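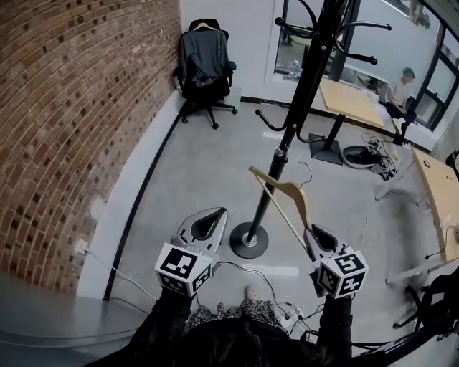
Tuva Vik asks whether the marker cubes can be left on when the grippers go back in the case. They can, provided the foam insert has the deeper cut-outs. With the older insert, take the cubes off and repeat section 4.2 before the next session.

4 Setting up the Rakis hand-held gripper pair

4.1 Before switching on

1. Lay both grippers on a flat surface with the jaws pointing away from you.
2. Check each cube for scratches, lifted corners and finger marks. Clean with a dry cloth only.
3. Open and close each jaw by hand. The movement should be even over the full stroke. If it catches, go to 4.4.
4. Check that the vent grilles on the body are clear of dust and tape.
5. Route the cables so that the operator can turn on the spot without standing on them.

CAUTION: Do not lift a gripper by its cube. The mount is set at the factory and will shift under load.

4.2 Checking the cubes

1. Start the Hillia tracking software and select Pair.
2. Hold both grippers in front of you at chest height, cubes facing the head camera.
3. Wait until both status fields read LOCK.
4. Turn each wrist slowly to the left and right. A brief loss of lock is normal at the end of the turn – a loss in the middle is not.
5. If lock is lost in the middle, clean the cube and repeat. Error 919 means that the left and right cubes have been swapped.

4.3 Checking the gripper camera

1. Select View, then Left or Right.
2. Hold the gripper level, at working height, and open the jaw fully.
3. Check that both arms of the jaw can be seen and that the room behind them is sharp.
4. Repeat for the other gripper.

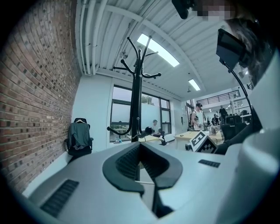

Fig. 4-3. Gripper camera view, jaw and marker board.

Note: Dark corners are a property of the lens and need no correction. Bright ceiling lights may lower the contrast on the jaw. If so, set exposure to 500 and check again.

4.4 Care of the jaw

1. Switch off and unplug the gripper.
2. Brush out the ribs on the inner faces of the jaw with the soft brush supplied.
3. Look for splits in the rubber, above all at the root of each arm. Replace both arms as a set.
4. Tighten the jaw screws in turn, a little at a time.
5. Cycle the jaw 200 times by hand before the next recording.

CAUTION: Do not use oil or solvent on the rubber parts.
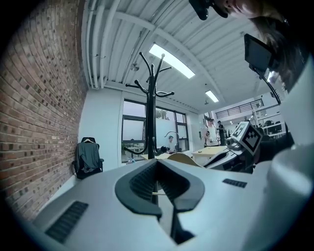
Jonatan Sæther writes that his jaws still caught after brushing, and that the cause was a screw driven in too far at step 4. Back each screw off by a quarter turn, test the stroke and tighten again. If the jaw still catches, return the gripper to Eklund with its cube fitted.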